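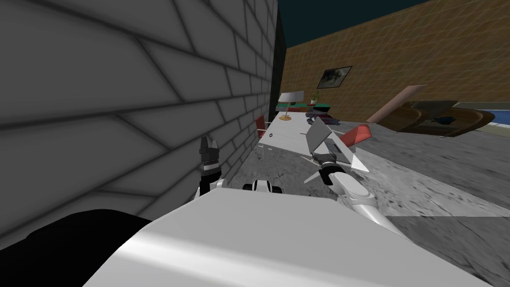

4.2 Comparing two grippers in simulation

This section covers fitting a different gripper to each arm of the Thevar model and running the same short trial on both. It assumes the Olter controller is installed and that the room file has been loaded as set out in 4.1.

1. Start the simulator and wait until the joint readout is steady.

2. Open Tools > End effectors. Assign the two-finger claw to the left arm and the fin-finger gripper to the right.

3. Select Reload model. The body and both arms return to the start pose.

4. Set the closing force limit to 40 N on both sides.

5. Set the trial length to 600 steps and tick Log contacts.

6. Run the trial with the left arm, reset the room, then run it with the right.

7. Save both logs to the same folder. The Compare tab reads them as a pair.

Note: The fin fingers splay when open and need more side clearance than the claw. If the path planner reports a collision near a wall or a chair, move the base away and repeat from step 3.

Note: Contact values for the fin fingers are estimates. The Iltia solver treats each fin as a chain of rigid links.

Caution: Do not change the time step between the two runs. Logs with different time steps will load without a warning, but the force curves will not line up.

Caution: Do not copy simulated force limits to a real arm. See section 6.

Section revised by Karthikeyan Raju, 14 January 2022.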